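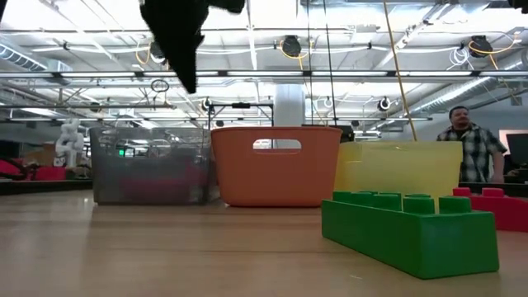 Last updated: February
Reading time: 2 min

Notebook, tidy-up bench, started 8:00 in the morning

I said I would write these up the same day, so I'm doing it with my coat still on and the radiator ticking away behind me. The job is still toy pickup. Big interlocking blocks, green and red, go off the tabletop and into the bins, and the whole thing has to run without one of us leaning in to help (Blandine, I am looking at you, and at myself too).

Marcelle Carré came by at the start and asked her usual question, would I leave it alone in a living room yet? I told her no, but a smaller no than at the start of winter. Her sister has twins and she is asking for selfish reasons, she says. She would pay 495 for something that cleared a floor by bedtime and would not pay 2,000 for something that cleared half of one. I wrote both numbers on the wall because I think they are a better target than most of ours.

Settings: Stovon planner, same build as last time. Flillari grasp weights, the newer ones. Grip force left alone. I wanted to change only the bins, and mostly managed it.

Bins, left to right: gray, orange, pale yellow. The gray and the yellow let light through and the orange does not, and that is most of what I have been chewing on. Orange is easy, the planner finds the rim and drops straight in. With the gray one it sees the room through the side and every so often decides there is no wall there at all. It came down on the rim 6 times before lunch. Yellow is frosted, so it does better, though it still gets the height wrong — I should measure the thing properly and stop trusting the number in the config.

The long green block, two rows of four studs on top, sat at an angle close to the yellow bin for the early runs. It's a nice hard start, and I'd like us to keep it. Approaching from above, the fingers want the middle of the long side, and the bin is right there in the way. Blandine Pichon thinks we should let it nudge the block clear first and then grab. Any four-year-old does that without being told! I have been stubborn about pushing because of what happened with the mugs, but a block is not a mug and she is probably right.

The red one over at the right side gave no trouble when it was on its own. Short reach, clean lift.

So, can it do the chore? It can do the part of the chore where things are spread out and the box is a solid color. My mother's idea of tidying also includes knowing which box, and putting the lid on, and finding the one piece under the sofa, and we have done none of that. I came away cheerful anyway. The afternoon runs were slow but I drank a whole coffee without getting up.

To do:
- measure yellow bin, fix config
- try tape on the rim of the gray one (Odis has the matte kind)
- turn pushing on, blocks only
- ask Schwaiger about the replacement finger pads, second time of asking
- write down the mug business for Marcelle, she keeps hearing different versions

This site uses cookies to remember your preferences. Accept / Manage settings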